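About Us - Drullix

Hi, and thanks for stopping by! Drullix is a small shop in Celdale that sets up, cleans up and fixes robot grippers. That's pretty much the whole business. We don't build the arms and we don't write the big software that tells them where to go. We look after the last few inches, the part that does the touching, and we love it more than is probably normal.

How we got started

I used to be the person who got called when a gripper stopped gripping. I worked at Trundier back then, on the service side, and I'd drive two hours to a site, wipe a tag with a damp cloth, run a calibration and drive two hours home. After enough of those trips I figured there had to be room for a shop where people could just send the hand in, or have someone stop by before things went wrong. So I rented a unit behind the tile store, bought a decent bench and opened in August. We've had 1,452 jobs through the book since then (yes, it's a paper book, and yes, I know).

What we do all day

Most of what comes to us is the two-finger kind with a small camera at the wrist and printed square tags for the camera to read. The software works out where things are from those tags, so if a tag gets dirty, lifts at a corner or goes on a little crooked, the numbers drift. Usually it isn't dramatic. You get a grip that's a hair off, then a dropped part every so often, and then somebody on the night shift starts nudging things by hand.

A regular service visit goes like this. We pull up the wrist camera view first, before touching anything, because I want to see the hand the way the machine sees it. We save that view, clean, then check again. Pads get looked at for wear and for anything stuck in the face. Then it's a slow close on a tagged block, open, close again, and we compare readings each time.

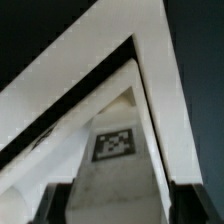
I run that close 17 times on every job. There's no science behind 17, it was just how many I did on the first one, and I've kept it so all our records line up! If the readings wander, we go back to the fingers and start over. Sometimes it's a loose screw at the base. Sometimes it's a tag that somebody replaced with one off the office printer, and the size is wrong by a tiny bit, and everybody has been blaming the motor for a month.

We also print and mount new tags. The old one comes off with warm air and a plastic scraper (please, please don't use a blade), the glue gets cleaned away, and the new one goes on with a little jig so it sits where it should. After that we measure it in place and put the real number into the setup file. If you only take one thing from this page, make it that last step. A fresh tag with the old numbers behind it can be worse than the dirty one you had.

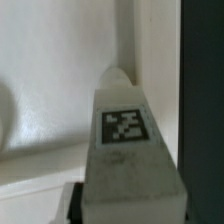 Finger with its square tag, and some scuffing just below.

Scuffs on the white plastic, by the way, we mostly leave alone. Marks on the body of a finger don't bother me. Marks on the tag do, and so does any line that catches a fingernail, and those fingers get swapped.

Where we work

Our bench and office are in Celdale, and we do site visits anywhere we can reach and be home from by supper. The Gumede plant was our first steady customer and we're still out there every month. We keep 538 spare parts on the shelf, mostly pads, screws and finger shells, so a simple swap usually doesn't have to wait on shipping.

What it costs

A bench check is $100 flat, and that includes the cleaning and a printout of the before and after readings. If it needs more than that, I call you first and we talk it over. Site visits depend on the drive.

Getting in touch

Call or use the form on the contact page. It helps a lot if you can send a saved view from the wrist camera and your current setup file, even if you think they're fine. I'm at the bench from 7:30 in the morning, and I pick up the phone myself unless I've got glue on my hands, in which case leave a message and I'll call you back the same day.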